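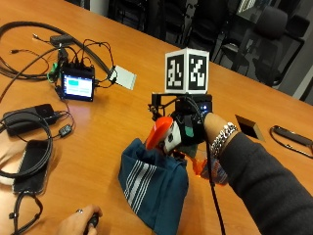
by Nawal Abou Zeid

The Hollness Residents' Association had met in the same room for 17 years, and in all that time Mr. Sartori had never once let the minutes pass without a correction.

"Page two," he said. "It says I sighed."

"You did sigh," said Mohcine, who had taken the minutes.

"I exhaled."

Mohcine wrote this down. Across the long table Mrs. Shehata unwrapped a mint with the patience of a woman who planned to outlive everybody present.

The matter before them was the goose. It had arrived in March, settled on the roof of the bike shed, and bitten 10 people, among them a man who had come to read the gas meter and now read it from the street. Anas wanted it moved. Mr. Sartori wanted it fined.

"You can't fine a goose," said Anas.

"Has anyone tried?"

They voted. It came out even, as it always did, because Mrs. Shehata abstained on principle and had never said which principle. So a letter was drafted, warning the goose that it was in breach of the parking rules, and Anas was sent down to tape it to the shed.

He was gone half an hour. He came back without the letter, or the tape, or his left shoe.

"Well?" said Mr. Sartori. "Did it accept service?"

"It ate it."

Mr. Sartori let out a long, slow breath through his nose. Mohcine looked up, pen ready.

"Exhaled," said Mr. Sartori.

"Sighed," said Mrs. Shehata — her first vote since the elevator business — and reached for another mint.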